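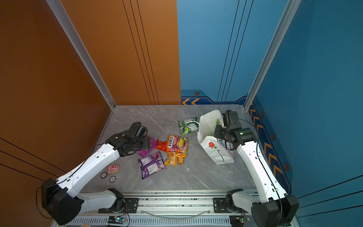

Cell with both arms over the snack set, rose gift bag lying down on the right.

Filed under: Project Notes / Data Collection / Bagging

August 7, 2024
Minutes by Zaid Nasrallah

Bagging task working meeting, Mutberg cell

Present: Ghada Hakim (chair), Zaid Nasrallah (minutes), the morning and afternoon operators, two people from the Urwood office on the call. Apologies from the Fakhoury tooling side, who sent written notes instead. Those are folded in under item 3.

1. Last meeting's minutes

Approved with one fix. The line about "slow grasps" should have said "slow approaches." The grasps were fine.

2. Where we are with recording

Ghada opened with the total and there was applause on the call, which the microphone did not enjoy. We have 276 accepted episodes of the bagging task in the Soltent store. The agreement with Urwood is for up to 900 by the end of the phase, and everyone in the room thinks the pace is good now that resets have gotten quicker. Back in April we were still arguing about whether two arms in a cell this size would spend the whole day bumping into each other, so this is a very happy place to be!

A further 21 episodes are held out of the total pending review. Zaid has watched all of them. Most are short ones where the operator stopped early and restarted without marking the first try as abandoned. A few have a good grasp and then a long pause at the bag while the operator works out which arm should do what. Ghada would like to keep the pauses if the rest of the episode is clean. The Urwood office would prefer them trimmed. After some back and forth it was agreed to keep the full recording in every case and put the trim points in a separate field, so whoever trains on it can pick.

Agreed: no episode gets deleted for being slow. Abandoned tries get a label and stay in the store.

3. Notes from Fakhoury

Read out by Ghada. The first trial policy trained on the early set is reaching for packets sensibly and picks up the flat ones more often than anyone expected. It struggles at the bag. The gripper comes down near the opening and then hovers, or it pushes the side of the bag along the floor. Their guess is that the early episodes nearly all started with the bag in one pose, mouth already wide, so the model has seen very little of what to do when the opening is folded over or facing away.

There was real excitement about this one, because it is such a clear request. More bag poses, please. More episodes where one arm has to hold or nudge the bag before the other goes in. More starts with the bag down on its side. The operators said these are also the fun ones to drive, so we should have no trouble finding takers.

Fakhoury also asked for the wrist views to be saved at the same rate as the overhead view. At present they drop frames when both arms move fast. Zaid has a fix on the bench and will try it on the left arm first.

4. The object set

Long item. The current set is store-bought snacks and candy in soft wrappers, plus a few hard things (the pink pig, the poker chips) that are there as distractors. The instruction to operators has been "bag the snacks, leave the rest," and the arms are never supposed to touch the pig. One of the afternoon operators asked whether it would be worth having some episodes where the pig is in the way and has to be moved aside. Everybody liked this a lot. It is a different task though, with a different instruction, so it will get its own task name and its own folder and will not count toward the bagging total.

The purple wrappers came up again. From overhead, two purple packets close together can look like one big one, and a labeler who only has that view will sometimes write down a single object. The FOX'S bag is the opposite case. It is red and yellow, everyone sees it, and it gets picked first far too often. Ghada looked at pick order across the recent batch and the operators are clearly drawn to it (we all laughed, and then we all admitted to it). From now on the start card will name which packet goes first, drawn by the script.

Crinkly film is still the hardest thing for the cameras. Glare moves as the arm moves, and the edge of a clear bag can vanish for a moment. The Urwood people asked if we wanted to swap the clear ones out for something matte. The room was firmly against it. These are what people buy and what the arm will meet, and the model needs to see plenty of them. We will keep the lights where they are for half of each session and shift them for the other half.

Chinese and English packaging are both in the set and we want to keep that mix. The labels sheet should carry the text as printed where someone can read it, and a plain description ("orange band, clear bag, white puffed snack") where they can't. Partial text gets typed as partial. Please do not finish a brand name from memory if half of it is under a fold.
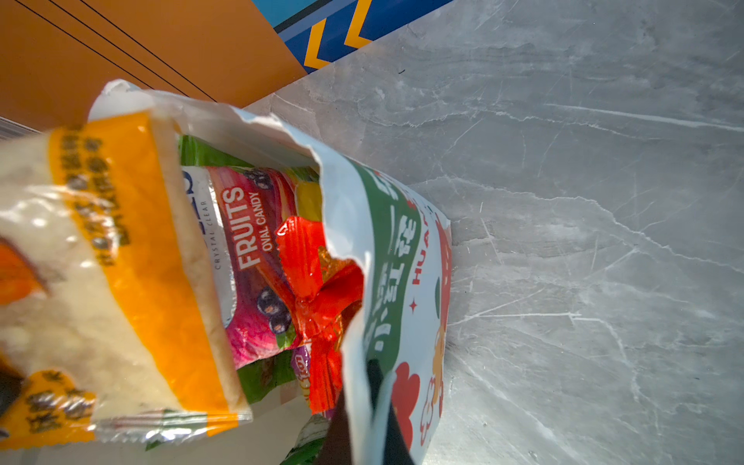

Wrist view: finger at the mouth of the white bag, fruit candy and red cellophane inside.

5. Walkthrough of bag entries

We spent the best part of the meeting going through wrist clips one at a time and talking over them. Very useful, and we should do it every time.

The main thing that came out of it is how much the wrist camera tells you at the bag. From overhead you can see that the gripper is near the opening. From the wrist you can see whether the finger is on the inside of the plastic or the outside, and the plastic folds around it in a way that is easy to spot once you have looked at a few. The morning operator pointed out that she drives almost entirely from the wrist view once she is close, and only glances at the overhead to check where the other arm is. Two others do the same and had never mentioned it. Zaid asked that this go in the operator guide as a suggestion, with no rule attached.

On labels, we had a lively disagreement over when "entry" begins. One view is that it begins when the fingertip crosses the edge of the bag. The other is that it begins when the bag starts to move. The second is easier to label and the first is better for training. Ghada called it: fingertip crossing the edge, judged from the wrist view, and if the wrist view is blocked use the overhead and tick the "uncertain" box. Labelers should use that box freely. We would much sooner have a hundred ticks than a hundred confident guesses.

There was a good side discussion about things already in the bag. Episodes where the bag starts part full look quite different from episodes with an empty bag, both for where the packet can go and for how the mouth sits. We had been treating them as the same start condition. They will be split, with a "bag start" field taking the values empty, part full or full. Existing episodes need to be filled in by hand, and the afternoon operator volunteered on the spot. Thank you!

Paper and plastic bags also need telling apart in the field list. The paper gift bag keeps its shape and slides. The plastic ones slump and cling to the gripper. Operators use different motions for the two without thinking about it, and it would be a shame to lose that in the data.

6. Cell and hardware

Short item. The rail and mounts are holding up well and were checked on the day of the meeting. The left gripper pads are due for a change and new ones are in the drawer. Please write the pad change in the log with the episode number, so anyone looking at grasp behavior later knows which side of the change they are on.

Cable routing on the left arm was tidied last week and the operators say the elbow feels freer. The clear cable over the rail should be looked at before each session to see that it is clear of both mounts. The marble-pattern floor stays as it is for this phase. Urwood would love to see a second floor pattern and we would love to record one, so it goes on the list for the next phase.

7. Operator schedule

We now have 4 trained operators and can run two sessions a day. Handover worked nicely this past week. The one request was for a longer overlap, enough for the person leaving to say what was odd about the session. Agreed. The notes people have been leaving in the log are excellent, and Ghada read out a couple. "Bag fell over by itself, kept going, good recovery" is exactly the sort of episode we want to be able to find later. A "recovery" tag will be added and people are encouraged to use it.

8. Any other business

The Urwood office asked if they can share a few clips internally. Yes, with the overhead and wrist views side by side, and please send us whatever questions come back.

Someone asked what happens to the snacks when a packet gets too crushed to use. Crushed packets stay in the set until the film splits, then they are replaced with the same product if we can get it. Nothing from the cell gets eaten.

Actions

Zaid: wrist frame rate fix on the left arm, then the right if it holds.
Zaid: trim point field added to the store, held episodes put through with it.
Ghada: start card script to draw the first packet and the bag pose.
Ghada: reply to Fakhoury with the new bag fields and a sample batch.
Afternoon operator: fill in "bag start" on existing episodes.
Morning operator: half a page for the guide on driving from the wrist view.
All: log pad changes with episode number, use the "uncertain" box and the "recovery" tag.

Next meeting in the same room, same call link. Bring clips.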